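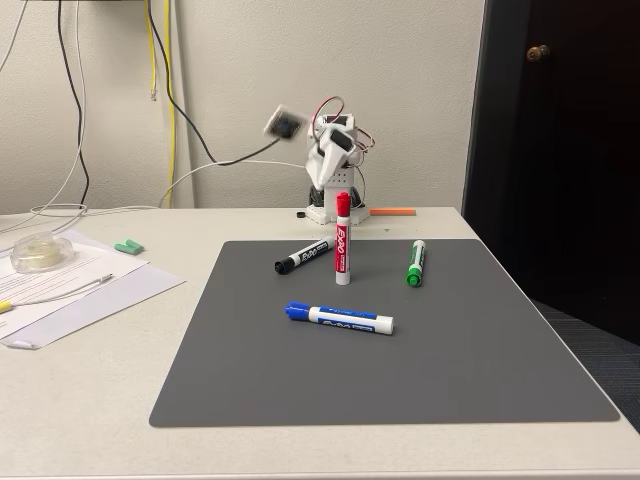 EXPO markers on the grey mat.

Clilon Desk Mat, large size, grey

Price: $39 each
Availability: in stock, sent from our workshop in Hamilton, Ontario

The Clilon is a big soft mat for people who draw, write, cut paper or make lettering at a table. We began to sell it in July and it became our most ordered item for the home studio. It lies flat, it is quiet under the hand, and it keeps marker ink away from your good table.

What it is made of

The top is a pressed felt with a tight surface, so a pencil does not sink in it when you write on one sheet of paper. For very thin paper we still recommend to put a second sheet below. The underside is a thin layer of natural rubber. The edges are cut clean and not sewn, so there is no ridge where your wrist rests.

The colour is a middle grey. We tried also a cream colour with our testers but it showed every mark after one week, and we decided not to continue with it.

First use

The mat arrives rolled in a tube. Please unroll it with the rubber side down and leave it overnight with some books on the corners. In a cold room it can need two nights. Do not use an iron on it. There is a light smell of rubber in the first days, it goes away faster near an open window.

Cleaning

Dry-erase ink: let it dry, then brush it with a stiff brush. What remains can be dabbed with a little rubbing alcohol on a white cloth. Try first on a corner.
Water-based paint and ink: cold water and dish soap, as soon as possible.
Permanent marker: it will fade but it will not leave completely. We prefer to say this before you buy.
Crumbs and eraser dust: vacuum cleaner, low power.

Do not put the mat in the washing machine or the dryer. The rubber will separate from the felt and we can not repair it.

Not suitable for

Hot glue guns, soldering, candles. A rotary cutter is also too sharp for the felt - please use a hard cutting board on top. Casters of an office chair will damage the surface in a short time, so it should not be used on the floor.

From our customers

"I teach hand lettering at home and I have now two of these, one for me and one for the student. My old mat was sliding all the time. This one stays. I took off one star for the smell, which was gone on the fourth day."
Gleice Brito

"My daughters made the decorations for Ramadan on it, with gold paint and a lot of glue. The paint came out with soap. The glue I had to pick off with my nails, but the mat is fine and the table is fine."
Hazem Abdel Hamid

Shipping and returns

Shipping in Canada is a flat rate of $13, for one mat or for several in the same tube. You have 30 days to return a mat that was not used with ink or paint. Please keep the tube, we do not accept mats that were folded.

For schools and studios we have a set of twenty mats for $689, with shipping included. Write to us before ordering, as we cut these sets on request and it takes roughly two weeks.

Goes well with

Jimier brush roll, canvas, twelve pockets
Rondudance paper weights, set of four
Clilon felt coaster, same grey

Product page updated September 2020. Item code CL-G-L.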